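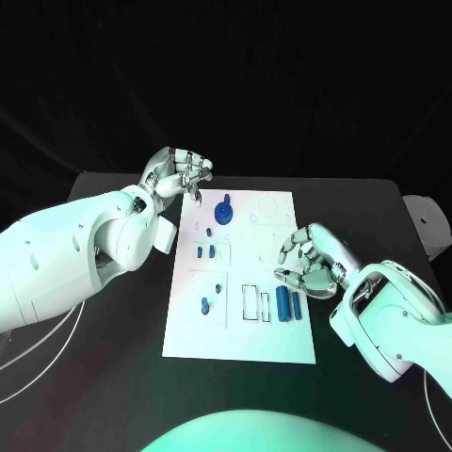

What did they play at the inn on Mondays? A board game called Trusach, white board, blue pieces, and the whole village was mad for it.

Bjarke Holst had learnt it in two evenings and thought of little else all winter. He hummed on the walk up from Cutness, past the frozen ford, rehearsing his opening under his breath. Tonight he would play old Gallagher, and he could hardly wait!

"You're early," said Gallagher.

"I ran the last bit."

She laughed and pushed the board across to him. Oh, the lovely click of the first piece going down! He forgot the cold, forgot his supper, forgot even to take off his hat. By seven he was losing badly, and grinning like a boy.

"Again?" she said.

"Again," said Bjarke, already reaching for the blue.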